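Come help us: part-time caseworker wanted at Nitaditz (plus a few people willing to be interviewed)

Hi, I'm Teresa Aguiar and I run the casework side of Nitaditz. We support people who have left a religion, or are trying to, and who are getting grief for it. Sometimes that means a family that has stopped talking to them. Sometimes it means a landlord, a boss, or a school principal who suddenly has opinions. A growing chunk of our work is with people going through the asylum system who have to explain to an official why they no longer believe, and that's the part I need help with!

I've been doing this with Rory Cairns for years and the two of us are stretched pretty thin. We had 52 open cases the last time Rory printed the list, and I'd like each of those folks to get a call back the same week they leave a message.

The job

It's 20 hours a week, split however you like as long as you're around on Monday afternoon, when we go through new cases together. You'd be on the phone a lot. You'd help people put their own story in order before they meet a lawyer, write support letters (I'll show you how, and I'm picky about them), find interpreters, and sit with people in waiting rooms. There's a fair amount of filing. You won't be giving legal advice, and Leonilde Barros, our attorney, will be very firm with you about that on your first day.

Who I'm looking for

Somebody patient who writes plainly. You don't need a degree. You don't need to be an atheist either, or have read any philosophy. Fuseini Dogbe, who had this job before and now handles our training, is a Quaker and was wonderful at it. What I do need is a person who can listen to a doubtful, half-finished, contradictory account of losing a faith and not try to tidy it up or argue with it. A second language is a big plus. So is being okay with silence on the phone.

You'll have to pass a background check, and we take confidentiality really seriously. Some of our clients haven't told anyone else.

Pay is the standard caseworker rate for our size of nonprofit, and I'm happy to tell you the exact number if you write and ask. You get paid time off, a transit pass, and a desk in our office in the Henriques building, second floor, over the print shop. Two of the days can be from home once you've settled in.

Also: interviews

Separate from the job, Aurora Pacheco is putting together a guide for caseworkers on how people talk about leaving a religion, and she'd love to hear from you if you've done it yourself. Any religion, any age from 18 up, and it doesn't matter if it was last year or when you were a teenager. She has room for 50 people. It takes 55 minutes, by phone or in person, and you can skip any question or stop whenever you want. Your name won't be in the guide. We pay for your time with a grocery card.

How to get in touch

For the job, send me a resume and one page, in your own words, about a time you had to explain something hard on another person's behalf. Please skip the formal cover letter! For the interviews, just write "Aurora" in the subject line and tell us a good time to call. Applications are open through the end of August, and I read them as they come in, so earlier is better.

Teresa

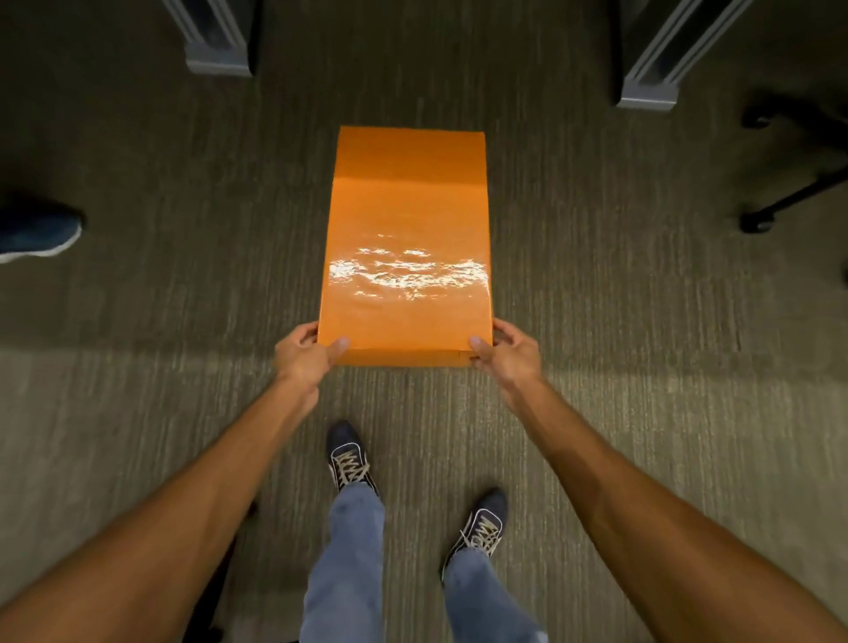
Hands, an orange box, and office carpet.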